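About Us

Ganier Community Energy -- who we are, what we do

We're a small energy company. Four staff, one office, a lot of paperwork. We help towns and farm co-ops put up wind and solar that they own themselves, and we run the thing afterward if they want us to.

Started by Magdalini Kyriakidis, who spent years doing grid connection studies for bigger developers and got tired of watching good small projects die in the queue. First job was Jedstead. One used turbine on a ridge behind the feed mill, owned by the people who live under it. Took forever. The county wanted a noise study, then a second noise study, then the crane company went out of business. It's been turning ever since, apart from one bad winter with the gearbox.

What we do

Site checks. We come out, walk the land, look at the wind data if there is any and put up a mast if there isn't. You get a plain answer. Plenty of sites aren't worth it and we'll say so before you spend real money.

Grid applications. This is most of our week. Utility forms, fault studies, the back and forth about who pays for the new transformer. We write it, file it, chase it.

Ownership setup. Share offers, member meetings, bylaws. We work with a lawyer who knows co-ops. Her bill is seperate and you'll see it up front.

Running it. Monitoring is on 24 hours a day. If a turbine trips at 3 a.m. someone gets a text, and that someone is usually Magdalini. Inspections, blade repairs, insurance renewals, the annual report to members.

What we don't do: rooftop solar on single homes. Sorry. We get calls every day. Try your local installer, they're faster and cheaper than we would be.

Current projects

Jedstead Ridge -- operating. Members got their first full payout in February.

Lashari Flats -- solar, on the old gravel pit. Permits in hand, waiting on the substation upgrade. Over 1,000 people signed up for the share offer, way more than we had room for, so there's a waiting list. Sheep grazing agreement is signed.

Vernenitz -- wind, early days. Mast is up. Don't ask us for numbers yet, we need a full year of data and we don't have it.

How we get paid

Flat fee for the early work, then a percentage at financial close, then a yearly service contract if you keep us on. If a project dies before the grid offer you pay 70 percent of the flat fee and that's the end of it. No shares in your project, ever. People ask about that one a lot. Fees are on the Fees page, which is up to date as of this spring.

Working here

No openings right now. We do take one intern each summer, engineering or accounting, paid. Send a short letter and tell us which project you'd want to work on. Please don't send a ten page resume.

Visiting

Office is upstairs over the hardware store, door on the side street, buzzer is the top one. Open mornings, afternoons by appointment becuase we're often out on site. Parking behind the building. If you want to see Jedstead up close, email first -- there's a locked gate and the track is rough, so no low cars. 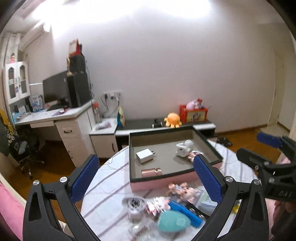
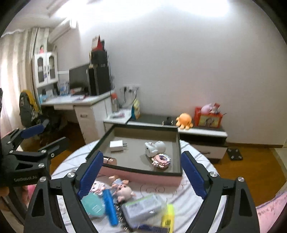 Round table, open box with the pink sides.

Email gets a faster answer than the phone. Member questions about payouts go to the members address, not the general one.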